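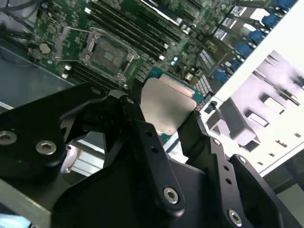 By Gus Iwasaki, Drulero Workshop News
Posted in March | Filed under: Projects, Members

Members of the Drulero shared workshop have entered the bench testing stage of Ivico, a robot station intended to take apart and refit desktop computers. Present work concerns a single operation: holding a processor in a gripper, bringing it to the socket on the motherboard, and setting it down squarely enough for the retention frame to be closed over it.

The station has been under construction for nine months in the east room at Mahmoud Hall. It was proposed by Dwayne Villanueva, a member of the workshop, who remains responsible for the mechanical work and for the written test procedure. Control software, known among the members as Zuteo, has been developed on site and is kept on the workshop's shared drive, where any member may read it.

Processor placement was selected as the first full test at a members' meeting last fall. The proposal to begin with hard drives, which slide out on plastic rails and tolerate a good deal of rough handling, was considered and set aside for a later phase. Mr. Villanueva argued at that meeting that a station able to handle a processor would need few mechanical changes to handle anything else inside the case.

"The contacts in the socket are very fine, and the part has to go down flat," he said. "If it goes down at an angle and somebody keeps pushing, the board is finished. We wanted to meet that problem early, while the fingers were still easy to change."

The gripper fingers are built up from black metal plates and held together with hex-socket screws, so that a finger may be removed and replaced with ordinary hand tools. The present pair is the second to be fitted. The first pair held the chip securely but covered too much of the metal lid, and left the wrist camera with a poor view of the edges of the part. Mr. Villanueva recut the plates at home over the winter.

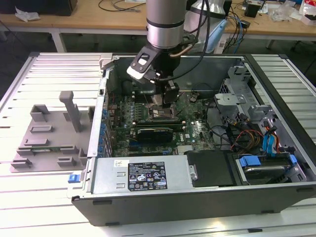 Test computers are laid on their sides with the side panel removed, which places the motherboard face up beneath the arm. Both the computer and the parts holder sit on a slotted table, and their positions are marked so that the table can be cleared for other members and set up again without a full recalibration. Power supplies, drives and cables are left in place during placement tests. Members had asked whether it would be simpler to practice on a bare board, and for several weeks this was done, but the arm's path into an open case is narrower and the results did not carry over as well as had been expected.

The written procedure calls for the following order of work. The operator confirms that the computer is disconnected from wall power and that the retention frame is open. The socket is inspected under a hand lens. The arm is then moved to a waiting position over the processor area and stopped, and the operator compares the camera view with a stored reference before giving permission for the final descent. The descent is made at low speed, with the operator's hand on the stop control throughout.

Closing the retention lever remains a manual task. An attempt to have the gripper press the lever down was abandoned in January, when it was found that the fingers flexed under the load. The matter has been left open, and members with experience in small linkages are invited to speak with Mr. Villanueva.

Sixty-eight placements have been entered in the station log to date. The log records the operator, the time, the finger set in use and any remarks. Those entries in which the chip was released out of position have been reviewed separately, and most were traced to the part shifting in the fingers during pickup. A revised pickup motion is now in use. The workshop has not published a success rate and does not intend to do so until the pickup motion and the fingers have both remained unchanged for a full month of sessions.

Boards used in testing are retired machines from the workshop's own stock. No computer belonging to a member, and none accepted for repair, will be placed under the arm during this phase. Processors that have been handled by the station are stored apart from the general parts shelves and should not be borrowed.

The workshop's interest in the project is a practical one. Refitting older desktops takes up much of the time available at the repair benches, and the same few steps are repeated on each machine. The station is not expected to reduce that work this year. It has, however, given members a reason to write down how each step is done — the draft notes on sockets, memory and drive rails are already in use at the manual benches.

Mr. Villanueva described the pace of the build as slow but acceptable. "We get the room for two evenings a week, and part of each evening goes to setting up," he said. "I would sooner have a dull session with a clean log than an exciting one."

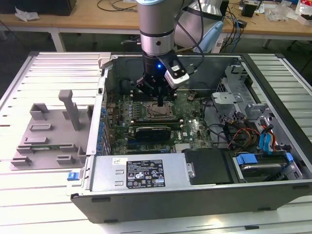 Access to the east room

While the arm is powered, entry to the east room is limited to members who have completed the station briefing. Two observers may be present at a session in addition to the operator, and are asked to remain on the door side of the slotted table. Bags and coats should be left in the hallway. The wooden workbench behind the arm is reserved for project equipment, and cables there should not be unplugged, including those that appear unused.

Briefings and further work

The station briefing is given at 6:30 p.m. before each session and lasts half an hour. Names may be added to the sheet beside the tool crib.

The next phase will cover memory modules, beginning with removal and continuing to installation once the finger design is settled. Drive removal is to follow. Draft procedures for both are available in the project folder, and written comments may be left there or addressed to Mr. Villanueva through the front desk at Mahmoud Hall.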